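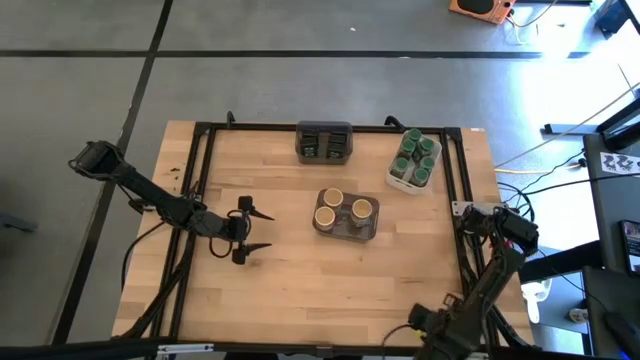 Arms learn kitchen sorting at Putville's Wovenen workshop

I spent a morning in August at Wovenen, the small robotics outfit on the edge of Putville, and came away with sore shoulders and a new respect for anyone who can put a jar in a box with somebody else's hands. That's more or less the job there at the moment. Two black arms are bolted either side of a butcher-block table, you drive them from a pair of handles, and everything you do gets saved so that the software can have a go at copying you later.

The task they're teaching is called Minhas (no, I didn't get a straight answer on where the name comes from). It's a sorting and packing job. Jars with dark green lids belong in the clear container, the tan-topped pots go in a tray of their own, and the little black packages get stacked in the bin at the back. It sounds like something you'd ask a child to do while you made the tea. Then you try it with two pointed fingers at the end of a long arm and it takes you ages!

Manikandan Salian runs the sessions and was very patient with me. He drives for 30 minutes at a stretch and then swaps out, as people get sloppy after that and the robot will happily learn sloppy. He also shifts the containers a little between goes, a few degrees one way or the other, so the arms don't simply memorise where everything sits. "If I always put the tray dead straight, it only knows dead straight trays," he told me, nudging one round with his knuckle.

The plan is to record 1,000 good runs by hand before the software gets a proper turn by itself. A run only counts if nothing is dropped and the arms never touch each other, and a decent driver gets through 14 in an hour. I managed 8, and Manikandan kept two of them, which I'm choosing to be proud of. My trouble was the lids. Come in too low and the fingers shove the jar along, come in too high and you pinch the lid and the whole thing swings about.

Once the recordings are done they'll go to Venomer, the firm paying for the work, which packs hampers and gift boxes and has real bother finding people for the late shift. I asked whether the arms would be on that shift by Christmas and got a laugh, so I'd guess not. The next step is a longer trial with odd-shaped packets mixed in.

Wovenen is after more drivers for the autumn, by the way, and you don't need any experience. Ask for Manikandan at the front desk, and wear something you can move your elbows in.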